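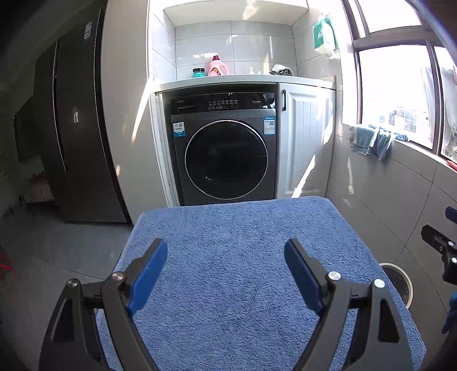

The blue towel in front of the Haier washing machine, laundry corner, Tawhiri house.

Tawhiri House, Plillidmont: The Laundry Corner
September 4, 2022

Many guests write to us before they arrive and ask the same question: is there a washing machine, and is it allowed to use it? The answer is yes, two times. For this reason I have made a separate page for the laundry corner, in the same way as we have pages for the kitchen and the garden. My name is Shona Kereama and I take care of the house together with my husband. English is not my first language, so please be patient with my sentences.

The laundry corner is the smallest part of the house, and I like it very much. When we took over Tawhiri, the washing was done in the shed, and in December this was a very cold job. We moved everything indoors in our first spring. My husband wanted to use the place for his fishing things. We had a long discussion about it and the fishing things are now in the shed.

The machine

It is a front loader in dark gray, with a big round door of black glass and a silver ring around it. It stands in a recess beside a white cabinet door. The detergent goes in the drawer at the upper left of the machine, under the name Haier.

The markings on the control panel are white and very small. I need my reading glasses for them, and several guests have told me that they need theirs too. I have written the programs in large letters on a card, and the card lies in the kitchen drawer with the bottle opener. The program we recommend for normal clothes is the short one, it takes 33 minutes. For bed sheets please choose the cotton program. It takes much longer, so start it before you go to the beach and not after.

There are two labels on the front of the machine. Please leave them where they are. One family with small children began to peel the labels from everything in the house, also from the refrigerator, and I have not yet found out what the refrigerator label was for.

The towel

This blue towel is the one we spread out for folding. It is terry cloth, fluffy, with the small loops that catch on a ring or a bracelet, so be careful with your jewelry. The corners are rounded, and along one side there is a paler edge. I always put down a towel before I fold, a habit from my mother. She could not see a shirt laid on a bare surface without saying something about it.

You may fold your clothes on it, or you may lay a wool sweater on it to dry flat. A wet sweater should stay there overnight and be turned in the morning. What I ask you is not to take this towel to the lake. We have beach towels for that purpose, they are striped and they are kept in the hall closet. Last summer the folding towel went to the lake and it came home with so much sand that I had to wash it three times.

The small creases in it are not a problem for folding. I smooth them with my hand, from the middle to the sides, and then I begin.

How I fold the bath towels

Guests often ask how the bath towels get so flat, so I write it down for everyone.

Shake the towel two times by the short side. Lay it on the folding place and pull the corners until the sides are straight. Fold it in half the long way, then again the long way, so you have a narrow strip. Then fold the strip in three. The open edges go to the inside, and the round fold must look to the front of the shelf.

A pile of 14 towels fits on the shelf when they are folded in this manner. When they are folded in the other manner, the way my husband does it, the closet door does not close.

I do not use fabric softener for towels. They feel nice for one week and after that they do not take up the water well. If you travel with your own softener, please use it only for your clothes and put it in the correct part of the drawer.

Detergent

We provide a powder called Skorno, from the shop in the village. It has almost no perfume. One small scoop is enough for a normal load, because our water is soft. With two scoops you will have foam for a long time and the machine will rinse again and again.

If your skin reacts to powders, write to me before your stay and I will buy a bag of Noslow flakes. The bag is 300 grams, which lasts a couple for a week. The flakes must be stirred in warm water first. Please do not put them in the drawer dry. They become like glue, and cleaning the drawer with a toothbrush is a slow job.

When to wash

The house is old and the walls are thin on the laundry side. Please do not start the machine after nine in the evening if there are guests in the back bedroom. In the morning any time is fine, I am awake at five anyway.

Up to 4 loads per stay are included in the price. If you have a baby with you, or if it rained on your camping trip before you came to us, then we do not look at the number. Just tell me.

After the wash, please leave the round door open a little, the width of a hand. Wipe the rubber inside with the gray cloth, also the lower part where the water stays. Check there for socks. I have a basket with single socks from many countries, and if you stayed with us and you miss one, send me a message with the color.

Drying

There is no dryer. The clothesline is behind the house, between the pear tree and the shed, and the pegs are in a tin by the back door. There is wind on most afternoons and sheets dry in two hours. On rainy days you can use the folding rack in the hall. Please do not put it close to the heater, the paint on the rack becomes soft and leaves marks on white clothes.

Thick socks and jeans I hang from the bottom, with the pockets turned out.

For questions about the laundry corner you can use the form on the contact page, or knock on the green door next to the garden gate. The page about the kitchen will get new text after the season, when I have time to sit down with the dictionary.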